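The Long Return of the Rundergate Reading Room

When the public library at Rundergate closed its upper floor, the decision was expected to last a single winter. The floor remained shut for nine years. It reopened in July with new windows, a repaired ceiling and a collection of 3171 local maps, most of which had never been available to the public. 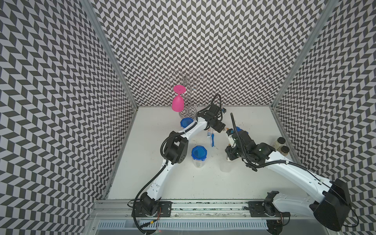
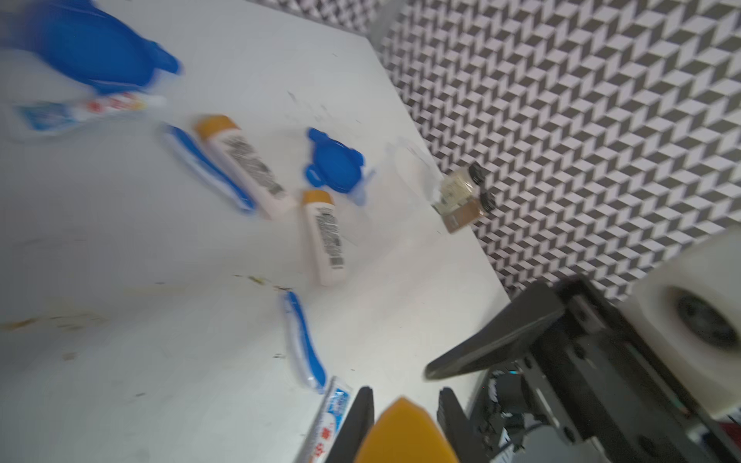
Department of Regional History and Culture

The maps came to the library from the Kinnunen estate, which had kept them in the family's former shipping office at Plunda. They include harbor charts, farm surveys, railroad plans and a large number of hand-drawn property sketches. The oldest sheets show a coastline that has since moved inland by several fields.

Aino Valtonen, who directed the cataloging work, decided early on that the sketches should be treated with the same care as the printed charts. Many were made by farmers settling a boundary with a neighbor, and they record wells, footpaths and names of meadows that appear in no official survey. A total of 649 sheets required repair before they could be handled.

"A printed map tells us what the county wished to know," Valtonen said. "The sketches tell us what people argued over."

The reading room seats 50 visitors. Original sheets may be requested at the main desk and are brought up in flat folders. Readers are asked to use pencil only and to leave coats and bags on the ground floor. Copies of the most requested charts are kept on open shelves beside the north windows.

Interest has been strongest among residents tracing the lost village of Skevus, which was abandoned after its harbor filled with silt. Some 1000 people visited the room in its first month, and several brought family papers that helped the staff identify unnamed houses. Work on a printed guide to the Skevus sheets has begun, and the library continues to accept letters, deeds and photographs connected with the village.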